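Kitchen Corner FAQ
Last updated Jan 8, 2020

Where is the kitchen corner?
On the second floor of the Verndale building, past room 223. The door is unlocked whenever the building is open.

Who can use it?
Anyone with a Verndale badge. Guests can use it too if the person hosting them is on site.

Do I need to book?
Not for making lunch or a drink. If you want the long table for a group, write your name on the sheet inside the door. Group bookings are limited to one hour between noon and 2.

What is supplied?
Cutting boards, plates, trays, cups, plastic forks and knives, dish soap and towels. Bread and fruit come in with the weekly Gikeo order and are free to take. Please don't take fruit home by the bag.

Is there a sharp knife?
Yes, in the locked drawer. Ask Fahad Kiani or Kulsoom Rajput for the key. The plastic knives will get through a ripe avocado or a soft sandwich, but don't try them on a lemon.

Where do the cups go?
On the mug rack, after washing. They are plastic, so keep them out of the microwave. If the rack is full, dry the extra ones and put them in the cabinet.

How do I clean the bamboo board?
Wipe it with a soapy cloth, rinse it quickly and stand it on its side. Don't soak it and don't put it in the dishwasher. We lost two boards that way in September. If it smells of onion, rub it with half a lemon and some salt.

Can I leave food out on a plate?
Up to 3 hours, with your name on it. After that it gets thrown away.

I broke something. What now?
Tell Ruxandra Pană, extension 603. You won't be charged. 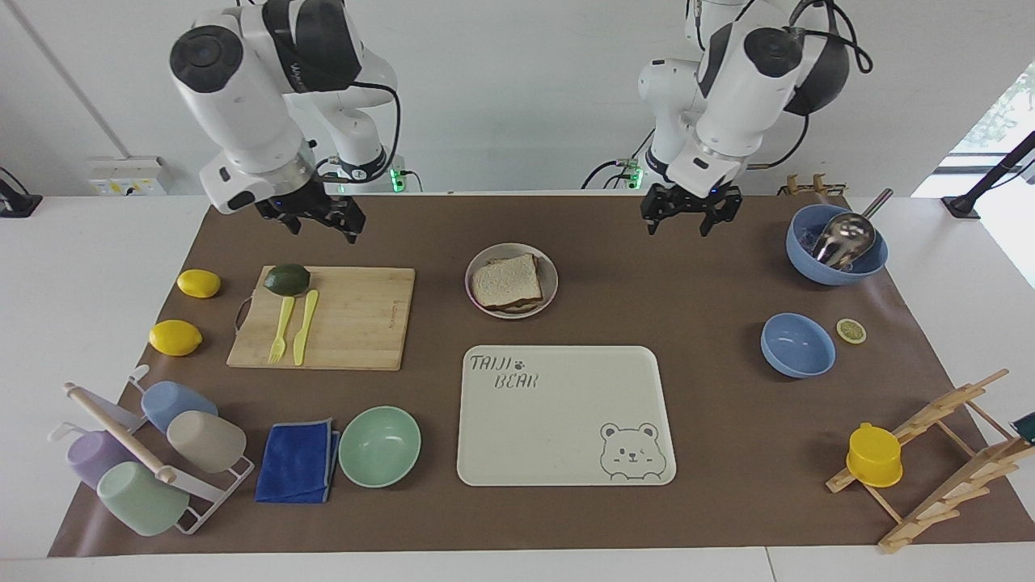

Verndale Shared Spaces – Kitchen Corner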